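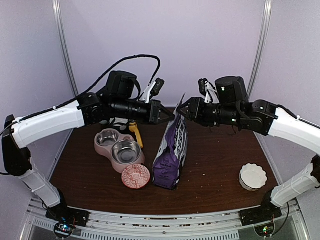 Fig. 1. Two arms facing each other across the tabletop, one at each front corner.

Student Life > Projects > Final reports > Minhas College

Print this page | Email this page

We use cookies to improve your visit. By continuing you accept our cookie policy.

Who do commuter students ask? Drop-in advising at Minhas College
Final report, Student Services Practicum, Group 4

1. What we set out to do

Minhas has one advising office, top floor of the Arlow Building, open office hours only. Residential students walk past it. Commuters mostly don't. Our question: if you put a drop-in desk where commuters already are, do they use it, and for what?

Not a study of counselling. We left that alone on purpose - ethics approval covered enrolment, timetable, fees and housing questions only.

2. Background

Student affairs at Minhas was run out of the registrar's office until the Onda campus opened, then split off. Advising stayed on the old site. Onda got a noticeboard and a phone extension. Older handbooks list a "day students' adviser" but the title dissappears and we couldn't find out when. The archive has gaps. Would be a good project for another group.

Most of the writing we read on commuter students is about belonging. Less on plain logistics - bus times, where to heat up lunch, who signs the late withdrawal form.

3. Method

Desk in the Onda foyer, next to the microwaves, 12 sessions across the semester. Two of us each time. Sessions started 7.45 am or 4.30 pm to catch people before and after class. Every visit logged in Herkedex (the booking system the college already pays for) under a topic code. No names or student numbers.

Short survey as well, on paper and online. 61 responses. Paper did better than online, which we didn't expect.

4. Results

72 visits logged. Topics, most common first:
- timetable clashes and swapping tutes
- parking permits and the shuttle
- fees, payment plans
- changing major
- other (mostly "where is room such and such")

23 visits ended with us referring the student on to Arlow. We don't know how many went. Should of built a follow-up into the design and didn't.

Afternoon sessions were busier than mornings. Morning visits were quicker, mostly one question and off. Changing-major conversations nearly all came in the late slot and ran long, a few past closing.

Survey comments, typed as written:
"didnt know I was allowed to use the office if Im part time"
"the desk is good but put it on the timetable app"
"I finish work at 3, the office shuts at 4, its a 40 min bus"

5. Problems

Topic codes overlap. A fee question is often a withdrawal question underneath and we coded whichever came up first. Two of us coded shuttle questions as "other" for the first few weeks. Fixed later, but early logs are messy.

Foyer is noisy and not private. Fine for parking, bad for fees. One screen would help.

6. Recommendations

Keep a desk at Onda, afternoons first if only one slot can be staffed. Put the hours on the timetable app. Tell part-timers at enrolment that advising is for them too - one line in the welcome email. Let the desk book Arlow appointments directly in Herkedex, we could only hand over a card with the phone number.

Cost table and survey form in Appendix A. Raw log available from the practicum office until December.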